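Ghosting on a small whiteboard: a troubleshooting log, start to finish

By the Plakbridge help desk
2021-04-29
Reading time: 5 min
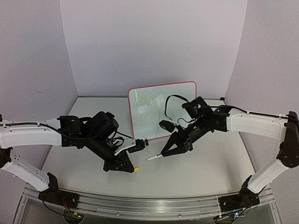

Ticket 53 came to us as "my whiteboard won't wipe clean", and I have a soft spot for that one, having ruined at least one board of my own before I learned any better. I've written the whole thing up at more length than the ticket strictly needs, so that the next person with the same trouble can follow what we tried and in which order.

Reported problem

Small framed whiteboard, glossy surface, the sort you can pick up and lay on a table. Old handwriting stays behind after wiping. Not dark any more, just faint, but faint in a way that gets into everything you write over it. The customer bought it from Funeo in January and had used it every day for lists and reminders. They'd been wiping it with the felt pad that came in the packet and, when that stopped working, with kitchen roll.

Status on opening: annoyed but hopeful. (That was their own wording in the status box, and I've left it in.)

First questions we asked

What pen is it? Is the writing fresh or has it been left for weeks? Has anything been sprayed on the board? Does a new line, written and wiped straight away, come off?

The answers came back the same afternoon, and very full answers they were. The pen was a Sollolura dry-wipe, black, so no worry there about a permanent marker having crept into the pot. The writing had been up for a good while. Furniture polish had been used, once, "to bring the shine up". And a fresh line came off nicely near the corners but smeared across the middle.

That last answer told us most of what we wanted to know. If new ink lifts cleanly in one place and drags in another, the surface underneath is probably all right and there is something sitting on top of it. Polish leaves a film, the ink settles into the film, and then you're rubbing ink and polish round and round together with a dry pad.

Step 1: wash the pad

It sounds daft but please do this first. A felt pad full of old ink puts back nearly as much as it takes off. Warm water, a drop of washing-up liquid, squeeze until it runs clear, leave it overnight to dry.

Result: the pad came up a different colour from the one the customer thought it was. No change to the board yet, which we expected.

Step 2: write over the old writing

Take a fresh dry-wipe pen, go over the faint letters, and wipe within a few seconds while the ink is still wet. The solvent in the new ink loosens the old.

Result: better. The top of the board improved a great deal, the longer lines lower down only a bit. The customer did this twice and then ran out of patience, and I can't say I blame them - tracing your own old notes is a dreary way to spend an evening.

Step 3: get the polish off

Lukewarm water with a very little washing-up liquid, on a soft cloth, working in straight strokes from top to bottom. Rinse the cloth and go over again with plain water. Dry with a clean tea towel. Keep the water away from the edge of the frame, where it can creep in behind the surface and lift it.

Result: smearing gone. Faint marks still there if you tilted the board to the light.

Step 4: whiteboard cleaner

We suggested a bottle of Quiambao board spray. Two squirts on the cloth (on the cloth, please, so that it doesn't run into the frame), five minutes' gentle work, then a wipe with clean water.

Result: clean, or near enough. One short word can still be made out from the side if you know where to look. The customer says they can live with that and have grown rather fond of it.

Things we asked them not to try

Scouring powder, the green side of the sponge, nail varnish remover, and toothpaste, which gets recommended everywhere and is gritty enough to dull a gloss finish. Once the gloss has gone, ink sinks in, and there's no wiping it back.

For keeping it clean

Wipe the whole board every few days, even the bits you haven't changed. Wash it properly every 12 weeks or so. Store the pens lying flat with their caps on.

Ticket closed at the customer's request. Reopened briefly to ask whether the spray is all right on a fridge door (try it on a small patch first), then closed again.

Last updated: same day, to add the note about the fridge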